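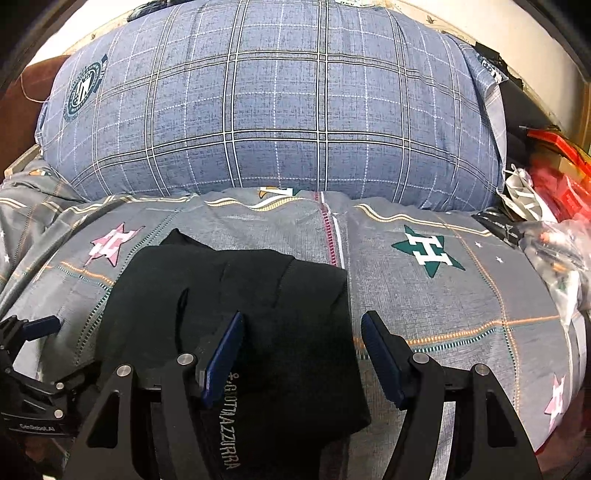

Drendska check bed bundle – blue

Big soft blue check bundle for the bed. Prop it up behind you, put your feet on it, shove it at the end of the bed and forget it. Comes as an empty cover, you fill it yourself – spare duvet, winter jumpers, old pillows, whatever is taking up the wardrobe.

Slate blue cloth, white and cream lines edged in black. Round dark green badge on the side. Loose flap, paler grey on the inside. Goes with plain bedding, goes with busy bedding too, we've had it on the star cover in the shop room since March and people keep asking for both.

Size and care
Flat width 90 cm. Fill it tight and it comes up a lot rounder and a bit narrower, so measure the bed first if you want it to sit between posts.
Wash at 30, inside out, badge side in. Line dry. No tumble dryer please, the check pulls out of square and we can't swap it after that.
Cool iron if you must. Not over the badge.

Filling it
One double duvet fills it nicely. A single leaves it floppy, add a pillow or two. Roll the duvet, don't fold – folded ones go in with corners and you feel them. Push right down into the bottom corners first or they stay creased. Tuck the flap in or leave it hanging, up to you.
Jumpers and T-shirts work fine as well, just put the thick stuff round the outside and the small things in the middle. Nothing with zips near the cloth.

Star cover
Sold seperately. Grey, with pink and dark green stars, letters on them, small white stars and wavy cream and yellow bands. Single only at the moment. Doubles are on order from Hoarau, no date yet – ring before you come in for one.

Colours
Blue in stock. The red check (Dukden pattern) is finished and not coming back. Still 3 in the seconds box, slight pulls on the back, ask at the counter.

Delivery
Cover goes out flat in a bag, normal post. Filled ones collection only, they don't fit the van shelves. Returns unwashed and unfilled with the tag on.

Questions we get
Is it a pet bed – no, but plenty get used as one. Claws and the flap don't mix.
Can I get the filling from you – yes, loose fibre by the sack, order code 152. One sack is plenty.
Will the blue fade – a bit, if it sits in a sunny window. Turn it now and then.

Anything else ask for Pirmin Tanner, mornings are best. Prices and stock checked 2018-07-05, may of changed since.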